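Workshop | Guides | Parts Bins | Contact

How to Check Secondhand Spur Gears Before You Trust Them 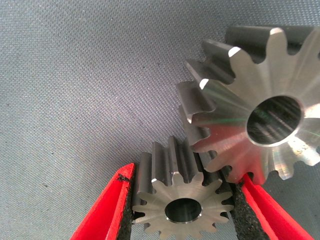 Words by Gerrit Aerts, from the Stestdale bench
Filed under: Guides, Metal parts

Sellers love the phrase "good used condition." I have bought enough gears under that heading to know it covers everything from never fitted to chewed by a dog. What follows is how I go through a batch of small steel spur gears at the bench. You don't need expensive tools, and I'd be wary of any guide that starts by selling you some.

Start with a plain cloth. Gray or another dull color is best, with no pattern loud enough to fight with the metal. People will tell you white paper is better. I've tried it, and all I got was glare and an oily sheet of paper. A tight weave also keeps a small gear from rolling off the bench, and it shows you any grit that falls out of the teeth.

Wipe before you look. Use a rag and a little mineral spirits, then an old toothbrush along each gap. Skip the wire brush. I know it's faster. It also puts a shine on worn steel, and I suspect that's why some sellers like it so much.

Now look at the flat face. Faint tool marks fanning out from the center don't bother me. They are only finish marks on a face that shouldn't be rubbing on anything. A polished ring or a deep curved scratch is another matter, as that can mean the gear has been running against a washer or a housing.

Go around the teeth next. Put a dab of marker on one tooth so you know where you started, and count all the way around, twice. Do not take the number from the listing. Last February I ordered a 16-tooth gear and got one with 17, and the seller at Grabowska wanted to argue that one tooth made no difference. It does, if you care about your ratio or your shaft spacing.

Tilt the gear under a lamp as you go. A small chamfer on the edges will catch the light in a thin line. If the line stops partway along a tooth, stop there too and look for a chip. Sight down the length of the flanks as well. You want both sides of a tooth to match. A tooth that leans, or comes to a point like a shark fin, has done its work already.

Then the bore. Shine a light down it and look for scoring. Test it on a shaft of the size you will be using, or a known piece of rod. It should slide on without a shove and without rocking. Calipers are fine here, but I don't put much faith in the inside jaws on a small hole, whatever the display says to 2 decimal places.

If you have the mating gear, run the pair together by hand for 5 full turns of the larger one. Feel for a tight spot that keeps coming back. Sérgio Brandão swears he can hear a bad tooth. Maybe so. I go by feel, then mark the spot and check it again with the gears meshed one tooth over.

Some people add a soak in "restoring" fluid at this stage. I tried the Serkovden kind on a worn pair and got a clean worn pair.

Finish with a thin wipe of light oil and bag each gear separately, with your own tooth count written on the bag.

Contact: Skellurgate Workshop Pages | Copyright Skellurgate | Back to top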